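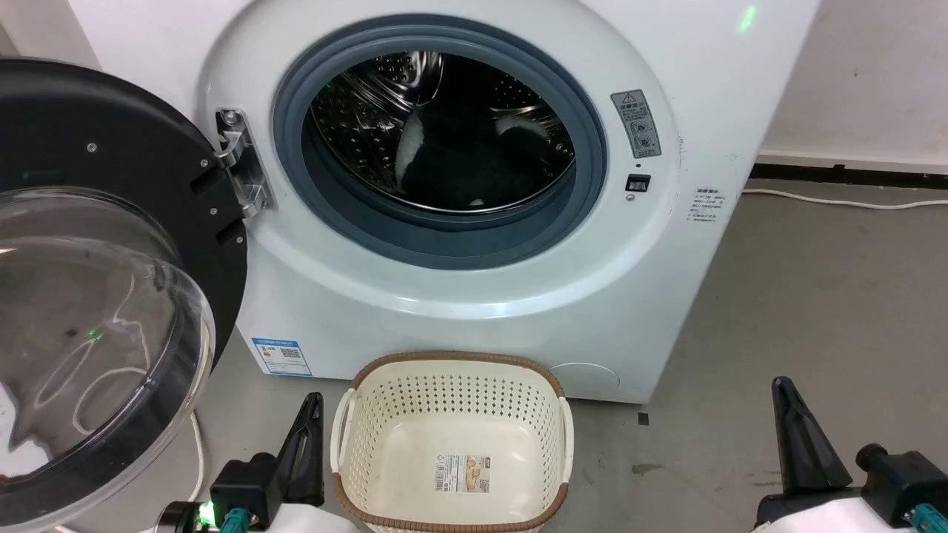 Home | Threads | Laundry | Flooring | Archive | About

July
By Svitlana Panasiuk

1/ Front loader maintenance, in order. The utility room at Momholm has a machine on a bare grey floor against a white wall, with no cupboards round it, so everything can be reached. The same sequence applies to most domestic drum machines. Check your own manual where it differs.

2/ Unload before anything else. A dark item at the bottom of a steel drum is easy to miss, particularly when the room light is behind you. Put a hand in and sweep the full circumference, including behind the raised paddles.

3/ Put the basket directly under the door opening. Small items fall between the gasket and the drum lip, and a basket at that position catches most of what comes out with the load. Perforated plastic is fine. Take the product label out of the bottom of a new one before it goes soft and sticks to a shirt.

4/ Gasket. Pull the outer lip forward with two fingers and work round from the top. The lowest part of the fold holds grit, hair and the occasional coin. Wipe with a damp cloth and a drop of washing-up liquid. No bleach on the rubber.

5/ Door glass. The domed part presses against the inner edge of the gasket, and a ring of detergent residue there will cause a slow drip long before the rubber is worn. Same cloth. Dry afterwards.

6/ Latch slot. Dry cloth only. If the door needs a second push to engage, look for lint in the slot before ordering a lock assembly. I replaced one at Bravport last year that needed a cotton bud and nothing else.

7/ Filter. Round cover, low on the front, right-hand side on this model. Switch off at the wall, let the water cool, put a shallow tray and a towel beneath. Open a quarter turn, let it drain, close, empty the tray, repeat until it stops. Then remove it fully.

8/ Rinse the filter under the tap and look into the housing with a torch. The pump impeller should turn with slight resistance, in steps. If it spins freely or will not move at all, stop there and have it looked at.

9/ Service wash. Empty drum, 90 degrees, no softener. I use a plain powder with oxygen bleach, half the normal dose. Once every 4 weeks if most of your washing is at 30 or below, less often otherwise.

10/ Wait for the lock to release at the end. The text printed on the front panel asks for one to two minutes before opening. Pulling on the handle during that period strains the catch and saves no time.
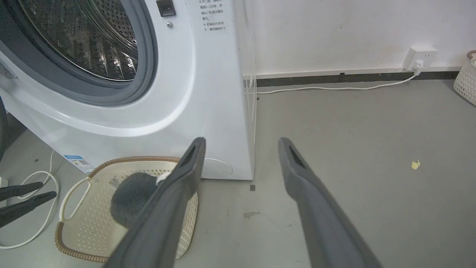

11/ Flex and floor. Keep the cord along the skirting and clear of the feet. The plug should stay reachable with the machine in position, as at Momholm, where the outlet is low on the wall beside it.

12/ Pick scraps of paper off the floor before moving the machine. Anything under a foot alters the level, and a machine that is out of level will walk during the spin. Check with a spirit level on the top, front to back and side to side, then tighten the lock nuts.

13/ Brownish marks on the floor in front of a machine have several causes. Wipe, dry, lay kitchen roll over the spot and run a short cycle. Paper that stays dry points away from a current leak at that position.

14/ Several replies asked about spin speed. I run cottons at 1000. Higher takes out more water but sets creases in shirts, and the difference in drying time on an indoor rack is modest.

15/ Descaling depends on your water. Bravport is hard, Momholm is soft, so I treat the first and leave the second alone. The filter interval is the same for both.

Related threads
Pikport: drying indoors without damp walls
Darko heated rack, one winter on
Levelling feet and lock nuts
Powder or liquid at low temperatures
Replacing a door gasket, part two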